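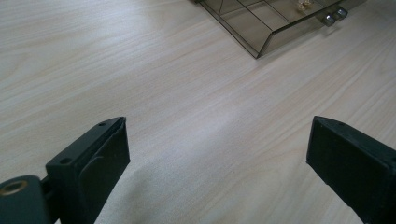 Gripper fingers and parts tray at the sorting table, Anwood open day.

Home | Visit | Open Day FAQ | Getting Here | Contact
Search this site... Go

Open Day FAQ: The Robot Demonstration

Updated Monday, July 1, 2019

We went to the Anwood open day in January and have been getting mail about it ever since. Most of it asks the same few things. We don't sell robots and we have no stake in Clemow, the company that ran the demo.

What was being shown?
Picking small metal parts out of a divided plastic tray and setting them down on a tabletop. Clemow calls the project Jusum. The leaflet calls it "a new era in handling." It was a table, a tray and a two-finger gripper, and most of the morning went to moving hardware a few inches.

Was it working by itself?
Part of the time. The gripper comes in a hand-held version, which a person uses to show the task over and over, and the recordings are then used to train the arm. Visitors saw both, and the host didn't always say which one we were watching. If you go, ask. We asked twice before we got a plain answer.

How many demonstrations does it need?
The figure on the poster was 1534 recordings for this one task. We asked how many had been thrown out as bad and were told that wasn't tracked.

Did it drop anything?
Yes. Small shiny parts in a see-through tray are a hard case, and we give Clemow some credit for trying it in public. The smoky plastic lets the wood grain show through, and the staff admitted that this plus glare on a pale tabletop gives the camera trouble. Then they asked people at the window side to step back, which tells you something about how it would do in a real shop.

The poster says 700 picks an hour. Is that true?
We can't say it's false. We can say we didn't see anything close to it. The small print says the number comes from a "best continuous run" and gives no length for the run. A run of two minutes would count.

Is it better than the Schwaiger machine?
Different job. Schwaiger brought a fixed feeder that handles one part, fast, and it was dull to watch. If you have one part to move, dull is probably what you want. Nobody from either booth would talk about price.

Can I bring my own parts to try?
Clemow's sign-up form says yes. On the day, they took a look at our bag of washers and said maybe next time.

Is it worth the drive?
If you can stand at the table and ask questions, yes. If you only want the talk, skip it. The hall takes 100 people and the back rows can't see the gripper at all.

Are the fingers sharp? Can kids get close?
The fingers we saw were blunt black blocks. There was tape on the floor and children were kept behind it whenever the arm was powered.

Will there be another one?
Anwood says so but hasn't posted a date. We'll add it to this page when they do.

744 shares | 100 comments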